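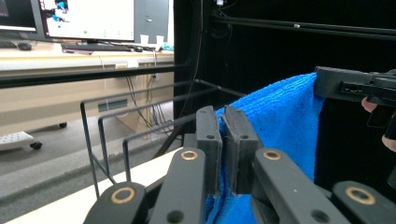 Towels have been on the minds of a good many people in Oltham this autumn, and if you have walked past the old chapel hall on Caron Street lately you may well have seen why. The Clastdale Towel Appeal, which began as a single cardboard box beside the door, now fills most of the back room, and every towel in it has to be washed, dried, checked over and folded before it goes anywhere. A bright blue terry one, with that fuzzy looped pile that always seems to hold a crease however smartly you pull the top edge straight, is just the sort the appeal likes best, being thick enough for a proper bath and cheerful enough to be glad of on a cold morning.

Home | News | What's On | Your Letters | Contact

October 4, 2020
By Liam Cronin
Reading time: 2 minutes

The towels are meant for families moving into the new homes at Pleltisel, many of whom are arriving with very little in the way of linen. Each household is to be given a bundle tied up with cotton tape, and there are 42 households on the list so far, with more expected before the winter sets in. The appeal has taken in 215 bath towels to date, along with a great heap of flannels and hand towels that will go in as extras, and it would dearly love to reach 1,000 pieces of all sizes by the time the last homes are finished in December.

I went along one afternoon meaning to stay for a quick cup of tea and ended up folding for the better part of two hours (it is surprisingly soothing, and the room smells wonderfully of soap). The method is a simple one and everybody sticks to it, so that the bundles sit level on the shelves. You take the towel by two corners, give it a good shake, bring the long sides together, and then fold it in three, with the hems tucked to the inside. Bath sheets get one more fold than the rest. Anything with a pulled thread is put by for mending, and anything too thin goes to the animal shelter, where they are always grateful for it.

Colours are a matter of cheerful disagreement. My own feeling is that a bundle ought to match, or nearly, but others like a good mixture, and I must say the mixed ones did look very jolly piled up together.

Towels can be left at the hall any weekday morning between ten and noon. They need not be new, though they should be clean, and it helps enormously if they come in a bag with a note of the sizes. The hall can take up to 20 bags in a morning, so anyone with a real carload is asked to call in first. Spare cotton tape would be very welcome too, as the last roll is getting rather short.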